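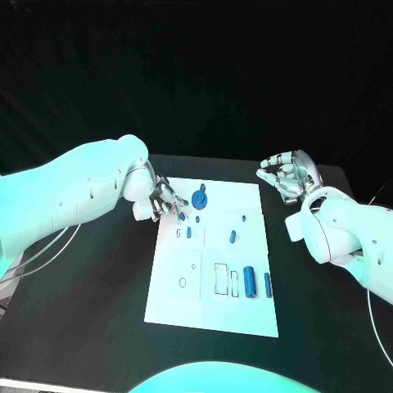 Blue parts on a printed outline sheet, dark tabletop.

Minority language status and surname spelling in Pernov

Posted in: Languages and Peoples of the North
148 views

I am compiling a short family history for a heritage society and would be grateful for guidance. My grandparents came from the district of Pernov and spoke Sani at home. In the parish records their surname ends in a double vowel. In the later civil records it ends in a single vowel, and on their emigration papers it has a different ending altogether. I should like to know whether these are three spellings of one name, and whether the society should print the Sani form or the form the family used after arrival. I do not read Sani myself, and the relatives who did are no longer living.

Submitted by Wornach Heritage Desk
Monday, April 30, 2018

3 comments

Mirnley Reading Room

The three forms are very likely one name. Sani marks a long vowel by writing it twice, and parish clerks who spoke the language generally kept the practice. Civil registrars worked in the state language, which has no such rule, and they commonly dropped the second letter. The ending on the emigration papers should be treated separately. Many families chose or accepted a new ending when they left, and it may not follow any rule of spelling.

Before printing, we recommend that the society compare the given names, the birth dates and the name of the farm in all three sets of records. The farm name is often the most useful of these. In Pernov a family that moved to another farm could take the name of the new one, and two brothers may therefore appear under different surnames. If the farm name agrees in the parish and civil books, the match can be accepted with confidence.

As to the printed form, our own practice is to give the name as it stands in the earliest record and to place the later forms in parentheses at the first mention. After that, each person is called by the name he or she used in life - this keeps the index short and respects the family's own choice.

Helpful: 2

pernov_descendant

Sani had no more than 4000 speakers when my family left, and I have read that fewer than 1000 use it daily now. Please print the Sani name. The other spellings were put on people by clerks.

Helpful: 0

Northern Parishes Index

We agree with the first reply on the vowels, with one correction. Not every parish clerk in Pernov spoke Sani. Books kept by visiting clergy follow the state spelling even in the early years, and a single vowel in such a book does not show that the family had changed its name. The handwriting will usually indicate where one clerk took over from another.

The society may also wish to check the December entries with care. Winter baptisms were often written up in one sitting after the roads opened, and names were sometimes copied from memory. Where a December entry disagrees with the rest, the other entries should be preferred.

Helpful: 1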